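# 洗面台まわりの小物、トレーにまとめる派いますか？

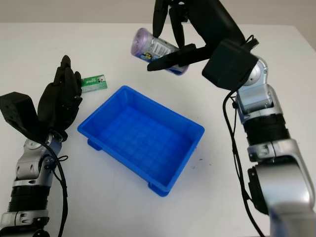
**もなか茶** 2021年10月14日

引っ越してから洗面所の収納がどうにも決まらなくて、みなさんのお知恵をお借りしたく書き込みます。うちの洗面台は鏡の裏に棚がないタイプで、歯みがき粉の買い置き、綿棒、ヘアゴム、夫のシェービングフォームの缶まで全部カウンターに出っぱなしなんです。朝になると誰かの肘が当たって何かが落ちる、という毎日でして……。それで思い切って浅めのトレーにまとめてみようかと考えています。気になっているのは、写真の青いプラスチックのトレーのように側面が斜めになっていて、ふちがぐるりとついている形です。斜めだと出し入れはしやすそうなのですが、そのぶん底が狭くなりますよね。緑と白の小さな箱くらいの平たいものは寝かせるか立てるか、缶はどこに置くか、考え出すと止まらなくなってしまって、昨日も夜中までメモ帳に配置図を描いていました（笑）。実際に使っていらっしゃる方、どんなふうに入れているか教えていただけたらうれしいです！

---

**ゆずぽん母さん**

もなか茶さん、はじめまして。お引っ越しお疲れさまでした！うちはトレー歴がけっこう長くて、最初は近所のエンポート（Emport）で買った400円のものを使っていました。側面が斜めのトレー、私は大好きです。拭くときに布巾がすっと入るので、角に水あかがたまりにくい気がするんですよね。箱ものは断然、立てる派です。寝かせると必ず上に何か置かれて、下の箱の存在を忘れるんですよ。うちなんて、歯みがき粉の買い置きがあるのを忘れてまた買って、また忘れて……というのを何度やったことか。

---

**北窓**

水を差すようで申し訳ないのですが、私は側面が斜めのトレーには反対です。洗面台の横って、たいてい壁ですよね。斜めだと上が広がるぶん壁との間に無駄なすき間ができて、そこにほこりと髪の毛がたまります。私は側面が垂直の、マリコ（Malico）の白い角型に替えてからようやく落ち着きました。値段は800円で、トレーとしては少し高いのですが、毎朝のことなので惜しくはなかったです。

それと、箱を立てるのも場所によると思います。平たい箱は倒れやすいですし、引っかけて倒すと隣の缶まで巻き添えになります。

---

**ゆずぽん母さん**

北窓さん、なるほど、壁ぎわのすき間ですか。うちは洗面台の横が窓で、少し余裕があるので考えたことがありませんでした。でも、箱が倒れるのは入れ方次第じゃないかしら。ブックエンドの小さいのを一枚はさむだけで、だいぶ違いますよ。子どもが毎朝ものすごい勢いで歯ブラシを取っていきますけど、箱はちゃんと立っています。

---

**Jingyi Kang**

こんばんは。私は学生寮に住んでいて、洗面所が共用なので、トレーを部屋から持ち運んでいます。だから、ふちのあるなしは私にはとても大事です！ふちに指がかかると、片手でも持ちやすいです。もう片方の手でドアを開けますから。

底の模様も見たほうがいいと思います。写真のトレーは底に小さな四角いくぼみが格子みたいに並んでいますね。私が前に使っていたのも似た感じの底で、綿棒の粉やヘアピンが入りこんで、掃除のときにちょっと泣きました。今はプラルテロ（Praltero）の底がつるつるのトレーです。でも、つるつるだと今度は缶がすべるので、薄いタオルを敷いています。どちらがいいのか、まだ答えが出ません。

---

**北窓**

底の格子は私も苦手です。歯ブラシで一マスずつこすることになります。つるつるの底にタオル、いいですね。洗えますし。

---

**たにし**

横から失礼します。みなさんトレーの形の話で盛り上がっているところすみませんが、缶は別にしたほうがよくないですか。うちの実家では洗面所のトレーにシェービングフォームの缶を入れっぱなしにしていて、底に丸い茶色のさびがつきました。漂白剤でもクエン酸でもきれいに落ちなくて、母がずっと残念がっていました。濡れた手で触るものなので、どうしても缶の底に水が回るんですよね。今は缶だけ鏡の横のフックにかごを下げて、そこに入れています。トレーには箱と細かいものだけ。このほうが拭き掃除も楽です。

---

**ゆずぽん母さん**

さび輪っか、うちにもあります……！見ないふりをしていました。缶の別居、今度の休みにやってみます。

---

**もなか茶**

こんなにたくさんお返事をいただけるとは思っていなくて、お茶をいれて最初から読み返してしまいました。本当にありがとうございます！

さっそく洗面台の横を測ってみたら、壁までの余裕がほぼ39センチありました。これなら斜めの形でもすき間の掃除くらいはできそうですが、北窓さんのお話を読むと垂直のほうにも心が揺れます。夫に相談したら「どっちでもいいけど、缶は手の届くところがいい」と言うので、たにしさんのかご作戦は採用になりそうです。ゆずぽん母さんのブックエンドは、本棚に小さいのが余っていたのでもう持ってきてあります。

Kangさん、タオルはどのくらいの大きさのものを敷いていますか？ハンドタオルだと厚くて、箱ががたがたしそうな気がして。

---

**Jingyi Kang**

ガーゼのハンカチを2枚、交代で使っています。端を少し折って底の大きさに合わせます。洗濯してもすぐ乾くので、夜に洗えば朝にはもう敷けますよ。

---

**もなか茶**

ガーゼのハンカチ！子どもが赤ちゃんのころのものが引き出しの奥にあるはずです。明日探してみますね。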